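Informe de avance de enero, proyecto Pulel

Hola, Hüsnü:

Te cuento cómo vamos, que este mes ha dado para bastante. Ya tenemos 86 demostraciones válidas de doblado de ropa, de las 100 que prometimos para esta fase. Grabamos más, pero Pichit ha sido muy estricto al revisarlas (¡menos mal!) y descartó 9 en las que el operador dudaba tanto a mitad del pliegue que el modelo iba a aprender a dudar también.

Las camisetas y las toallas ya casi salen solas. Lo que nos tiene entretenidos es la tela vaquera: pesa, se queda arrugada donde le da la gana y, vista de cerca, un fruncido y un montón de pliegues se parecen muchísimo. Por eso hemos empezado a grabar las prendas tal como caen en la mesa, sin estirarlas antes, y a etiquetar aparte costuras, bolsillos y zonas fruncidas.
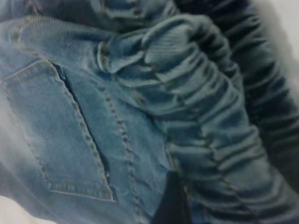

Tela vaquera desde la cámara de la muñeca: bolsillo con pespunte a la izquierda y zona fruncida en el centro.

Lo de etiquetar va más lento de lo que puse en el plan, lo reconozco. Calculé mal el tiempo por episodio y ahora Pichit y yo nos turnamos por las tardes. También cambiamos la guía de etiquetado: el borde de un bolsillo y una costura iban en la misma categoría y era un lío, así que los hemos separado y toca repasar los episodios antiguos.

Del dinero, sin sustos. Seguimos dentro de lo previsto, y la partida de prendas apenas la hemos tocado porque Navberg nos mandó 3 cajas de ropa de devoluciones, con tallas y lavados muy variados.

Para febrero queremos cerrar las demostraciones que faltan, casi todas de vaqueros, y lanzar el primer entrenamiento completo. Necesito que me confirmes si podemos usar el servidor de Ukcombe por las noches. Con eso me organizo.

¡Un abrazo y gracias por la paciencia!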